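Gerasimos Galanis
OK, a few of you asked what became of my kitchen-table color chemistry evenings, so pull up a chair, this will take more than one post. I have been mixing test colors for the Flulelari dye kits since September and I have opinions about test tube racks now. I did not see that coming at my age!

Gerasimos Galanis
First, the rack. I used a wire one for years (a Trunlow, bought used, a little rusty at the feet) and it was fine for everything except looking at color. The wires cross right in front of the liquid. You tilt your head, you lift the tube out, you drip on your sleeve. My sister asked why all my cuffs are turquoise and I had to tell her.

Gerasimos Galanis
So now it's clear acrylic all the way. Two rows of round holes, see-through sides, and the color just sits there for you to look at. Yellow and blue are still my favorite pair to put side by side – there's something so cheerful about them on a white table. 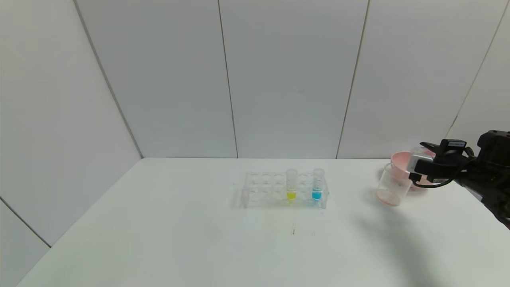

Yellow and cyan in the back row, one empty hole between them.

Gerasimos Galanis
A word on that empty hole, if you'll let me ramble. When two strong colors stand right next to each other in clear tubes, each one picks up a bit of its neighbor and you start second-guessing your notes. Leave a space. I learned it from the little booklet that came with my Hsiao droppers, and it's the best advice in there (the rest is mostly about rinsing).

Gerasimos Galanis
Also, you don't need much liquid! I used to fill every tube close to the top because it looked generous. Now I put in just enough to cover the rounded bottom, and a 600 ml bottle of base goes on and on. Less to pour away at the end too.

Gerasimos Galanis
My one complaint about clear acrylic is that it disappears. Put it on a white table against a pale wall and you're left looking for an outline. With three tubes in the rack, the tubes are easier to hang on to than the thing holding them, and I've reached for a corner and missed it more than once. A strip of colored tape along one short end helps at my place. Blue painter's tape, nothing fancy.

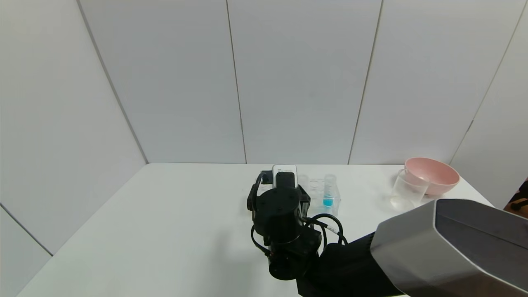
Gerasimos Galanis
Cleaning a rack like this takes patience and a soft cloth, and please keep the rough side of the sponge away from it. Mine has a cloudy patch from exactly that. Lukewarm water, one drop of dish soap, then let it drain upside down on a towel. Against a plain white background the clear plastic shows only as faint outlines and reflections, so I take mine over to the window afterward and turn it in the daylight to find the smudges. It's a nice quiet job with the radio on.

Gerasimos Galanis
Someone asked about the price – mine was 26 dollars from Tustden, plus 7 for shipping. They have a bigger one for 85 and no, I am not buying it. (I have looked at it four times.)

Gerasimos Galanis
Next up is green, made from the two colors in the first picture's family, a few drops at a time. If you have a yellow that stays bright once you thin it down, tell me which one, I'm all ears. Mine goes a bit like weak tea by the third rinse of the dropper and I'd love to fix that before I start on the oranges.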